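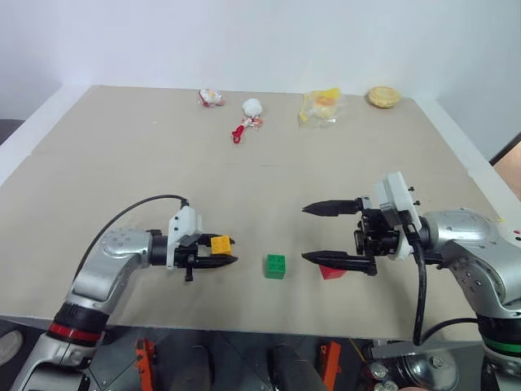 Small yellow building block held over a beige tabletop.

Print this page | E-mail this page

Garnevard Toy Library: Progress Report to the Tiwari Fund
Prepared by Mererid Griffiths, Program Manager

1. Purpose of this report

This is the second report under the current funding agreement. It covers lending, the catalogue, the move to the new premises and matters on which the Fund's advice is sought. Financial statements have been sent separately.

2. Membership and lending

The library recorded 753 loans in the reporting period. Sixty-two families joined, most of them referred by maternal and child health nurses or by the two neighbourhood kindergartens. Puzzles, ride-on toys and construction sets remain the items most often borrowed. Demand for musical instruments was lower than forecast, and the planned purchase of a further set has been deferred.

Saturday sessions continue to be the busiest. The Wednesday evening session was poorly attended and will be replaced by an additional morning opening from the end of February.

3. Catalogue

The transfer of records from the card index to the Akico system is complete, and 945 items are now listed. Each entry gives the recommended age, the number of pieces and any replacement parts on order. Members can view the catalogue from home but cannot yet reserve items. The supplier has advised that the reservation feature requires a change to the membership numbers, and this work has not been scheduled.

During the transfer, a number of older toys were withdrawn on safety grounds. Painted items of unknown age were not offered for resale.

4. Premises

The lease on the Sustier Street premises has been signed. Shelving is in place in the front room, and the washing area has been tiled. The accessible ramp is behind schedule owing to a delay in council approval. Until it is finished, families using wheelchairs or double prams are being served by appointment through the side entrance.

5. Staffing

Unnur Þórarinsdóttir was appointed Collections Coordinator and has taken over cleaning, repair and stocktaking. The position is part-time and is funded to the end of the agreement.

6. Matters for the Fund

Approval is requested to move the unspent portion of the instrument budget to the ramp. A revised quotation from the builder is attached. The library also asks that the date of the final report be set after the annual stocktake, so that losses and repairs can be included.

Last updated: February 1, 2022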